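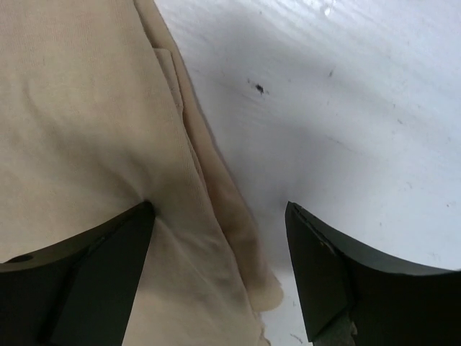 Slide 1: Beige fabric, folded over along one side.

Packing a Small Case
Speaker notes, Utley travel evening, August 17, 2024

Leave slide 1 up while people find seats. Start when the doors close.

Welcome. Thank Griltell for the hall and the coffee. Mention that the handout is on the table by the exit and that questions come at the end.

Start with the fold. Most of us fold clothes for a drawer and then put the same fold in a suitcase. A drawer is shallow and stays level. A suitcase gets stood up, and everything slides toward the wheels.

Point to the folded edge on the slide. It looks thicker than the single layer next to it. Stack several items with the thick edges all on one side and the pile leans. Turn every second item around.

Soft creases like the ones here can be smoothed by hand before folding. Do it on a table. A bed gives too much.

Ask the room: who rolls, who folds? Wait for hands.

Then give the June survey. We got 286 forms back. Of those, 114 people said they roll everything, and 69 said they fold everything. The rest do both or gave no answer. I do both. T-shirts and socks get rolled, anything with a collar gets folded.

Next slide.
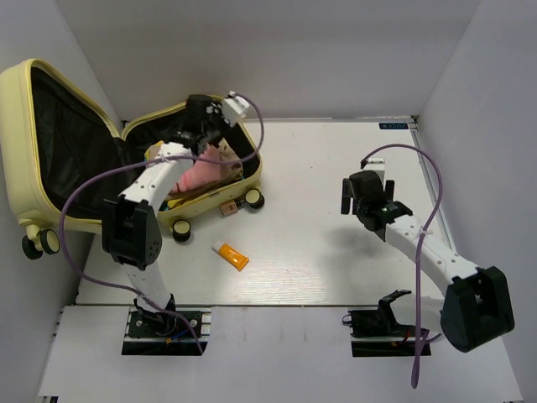

Slide 2: Open case with a pink cloth and a tan or beige folded item inside. A small bottle and a squeeze tube are on the table.

Cloth first. The pink one is crumpled in the middle and the tan or beige item is folded beside it, toward the back wall of the case. Compare how much room each shape takes. Crumpled cloth can still be useful: push it into a gap next to something hard. Do that last, when you know where the gaps are.

Talk about the lid. This one has a black lining. I keep the lid side for light, flat things and put shoes in the base, down by the wheels.

Now the toiletries. Bottle and tube are both out on the table, and that is where I like to have them until the clothes are in. My order is:

Clothes in the base
Shoes along the wheel end
Liquids in a sealed bag, near the top
Papers and charger in the hand bag

Check caps before the bag is sealed. Tell the Mbwambo story (sun cream, white shirt, first morning). Keep it under a minute.

For a trip of 2 nights I take one bag of liquids and leave the full-size shampoo at home. Someone always asks about airline limits. Say to check with the airline before leaving, and move on.

Next slide. Drink of water.

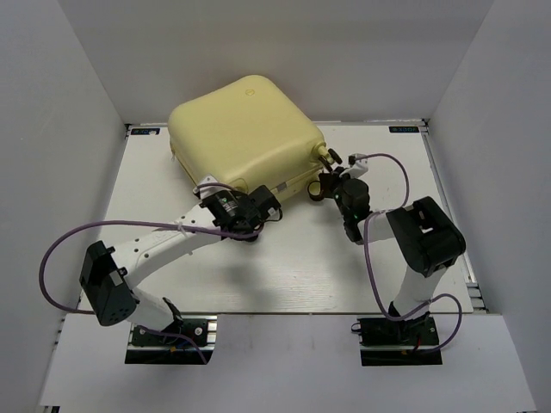
Slide 3: Pale yellow container on its side, near the back of the table.

Use the slide to talk about shape. Rounded, bulging sides waste space when you set them against something square. The same goes for wash bags, water bottles and helmets. Lay them down, then fill in around them with socks.

Anything with a cap or spout should travel with that end where you can get at it. If it leaks, you want to find out quickly.

Trunk loading, if there is time: heavy things low and against the seat back, soft bags on top. Skip this part if we are running late.

Last point is the list. Write it on paper and keep it in the case for the trip home. The Zustitz checklist is on the back of the handout, with blank lines at the bottom for your own items.

Questions. Repeat each one into the microphone so the back rows can hear it. Remind people to return their cups to the counter.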